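Skustach bench trial: progress report for July
To: Hefin Beddoe
From: Caradog Rees, Penari workshop

Hefin, you asked for something you could read before the budget meeting without having to call me afterward. I have tried. The short version is that the Skustach kit works, mostly, on the parts we hoped it would work on, and that I would like to keep it past the end of the trial if the rental terms can be improved.

What we were supposed to be doing

The money was approved to find out whether a two-arm bench kit could take over the dullest job in the building, which is putting small hardware into the right compartments before it goes out in the repair packs. The vendor's brochure describes this as "effortless bimanual sorting." I have met the effort. It took up most of the first two weeks, and a good part of it was mounting the arms, taking them off, and mounting them again after I read page 45 of the manual. Page 45 is where they keep the part about calibrating before you tighten the base bolts.

Setup

The hardware itself is decent. The arms arrived assembled, the joints have no play that I can find, and the enclosure keeps our overhead lights from confusing the vision software, at least in the mornings. After lunch the sun comes through the loading door and the software takes a more relaxed view of what is a screw. We now close the loading door, and the shipping people have been told why. They were not moved.

Cable management is my main complaint. The kit includes clips for the arm cables, and the clips let go whenever the wrist turns far enough, which it does on nearly every pick. I wrote to Skustach support and received a friendly reply suggesting that I use the clips. Until they come up with something better, the cables are being allowed to express themselves.
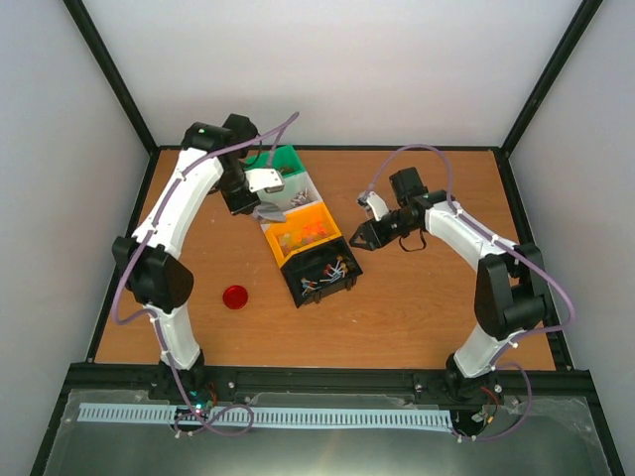 The two-arm kit at the sorting tray, screws in the white compartment, pins and short cables in the black one.

Results so far

Screws are the success story. The longest stretch we have had without anyone reaching in to help is 246 picks, and it ended with a software update that installed itself without asking. I have since found the setting for that. The arms are slower than a person who is paying attention and steadier than a person who has been sorting screws since breakfast, and for our purposes the second comparison matters more.

Short cables are another story. They tangle, the gripper takes hold of one, and several friends come along for the ride. The software then reports a successful pick, which I suppose it is, several times over. Skustach sells an add-on called Adov that is meant to deal with flexible parts. I have asked for a demo license. I have not asked for the price, on the theory that you would enjoy doing that yourself.

Handing a part from one arm to the other works on large pieces and is best described as optimistic on small ones. There is a planner mode named Erdős, presumably to suggest that somebody did a lot of math. It avoids collisions very well, chiefly by having each arm wait politely for the other one.

Money

We are within the approved amount. The only unplanned purchase was a second set of gripper fingers, after I ran the first set into the tabletop. That one is mine and I have not tried to bill it to calibration.

Next

Through the end of the trial I want to run screws every working day, leave the cables alone until the demo license shows up, and write the setup notes that should have come in the box. I would also like a decision on extending the rental. My recommendation is to extend for screws only, decline the support package, and let me keep the bench where it is, as I am not bolting those bases down a third time.

Caradog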